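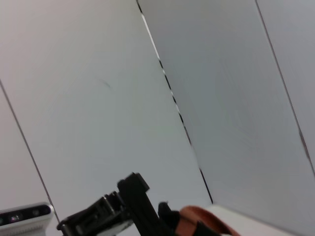 그림 4-1. 연회색 벽 패널, 검은색 그리퍼

4장. Hiretti 욕창 예방 매트리스 설치 (가정 임종 돌봄용)
개정 Feb 26, 2020

병원 침대용은 3장. 집에서 쓰는 일반 침대, 대여 침대는 전부 4장 보면 됨.

시작 전
- 환자를 옮길 사람 두 명. 혼자 하지 말 것.
- 진통제 시간 확인. 약 들어가고 나서 옮기는 게 편함. 시간은 방문 간호사와 미리 맞춰 두기.
- 기존 매트리스는 빼지 않음. Hiretti는 위에 덧까는 방식.

설치 순서
1. 침대 머리 쪽을 완전히 내린다. 바퀴 잠금.
2. 매트를 펼친다. 호스 나오는 쪽이 발치. 거꾸로 깔면 베개 밑에 호스가 걸림.
3. 네 모서리 끈을 침대 틀에 묶는다. 난간에는 묶지 말 것. 난간 내릴 때 같이 딸려 내려감.
4. 펌프를 발판에 건다. 벽과 300 mm 띄우기. 이불로 덮으면 않 됨.
5. 호스 연결, 딸깍 소리까지. 꺾인 데 없는지 손으로 한번 훑기.
6. 전원. 처음엔 "최대" 모드로 두고 초록불 들어올 때까지 기다린다.
7. 체중에 맞춰 단계 조절. 표는 뒷면.
8. 얇은 시트 한 장만. 두꺼운 패드나 전기장판 금지.

손바닥 검사
환자가 누운 상태에서 엉덩이 밑, 매트 칸 사이로 손을 넣어 봄. 손이 겨우 들어가면 맞음. 바닥이 바로 닿으면 한 단계 올리고 다시 확인. 그래도 닿으면 사용 중지, Histberg 대여 창구로 전화.

주의
- 매트가 있어도 자세 바꾸기는 계속. 간격은 간호사가 정해 준 대로. 마지막 며칠은 간격이 달라질 수 있으니 꼭 물어볼 것.
- 자세 바꿀 때 많이 아파하면 억지로 하지 말고 먼저 전화.
- 발뒤꿈치는 따로 띄운다. 종아리 밑에 베개.
- 피부가 붉고 눌러도 하얘지지 않으면 그날 바로 알리기.
- 정전되면 호스를 빼고 마개를 막는다. 공기는 2시간 유지됨. 그 뒤엔 밑에 있는 원래 매트리스로.

소음
펌프는 낮게 웅웅거림. 밤에 거슬리면 발판 고리에 Iltik 고무 받침 2개 끼우기 (상자 안 작은 봉투). 소리가 갑자기 커지면 필터부터 본다.

경보등
노란불: 압력 낮음. 호스 연결 확인, 마개 열려 있는지 확인.
빨간불: 펌프 이상. 끄고 호스 막고 전화.
경보음은 음소거 버튼으로 꺼지지만 불은 그대로 남음. 고쳐진 게 아님. 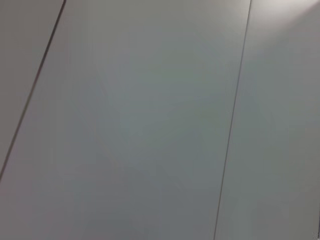
Merle Tuhiwai 님은 5번에서 딸깍 소리를 못 들은 채 넘어갔다가 새벽 내내 노란불이 깜박였다며, 호스를 끼우고 나서 살짝 당겨 보라는 말을 꼭 넣어 달라고 했음. 맞는 말씀. 다음 개정 때 본문에 들어감. 그때까지는 여기 보고 당겨 볼 것.

청소
- 겉면은 미지근한 물과 순한 비누. 표백제 X.
- 소변이 스몄으면 커버 지퍼를 열어 안쪽까지 닦고 완전히 말린 다음 닫는다.
- 필터는 7일마다 꺼내서 털기. 물로 씻지 말것.

반납
급할 것 없음. 가족이 준비됬을 때 전화하면 Živković 기사가 가지러 감. 닦거나 접어 두지 않아도 됨. 코드만 뽑아 두기. 3월부터 대여 창구 번호가 바뀌니 펌프 옆 스티커 번호로 걸 것.

펌프 부품 교체는 5장.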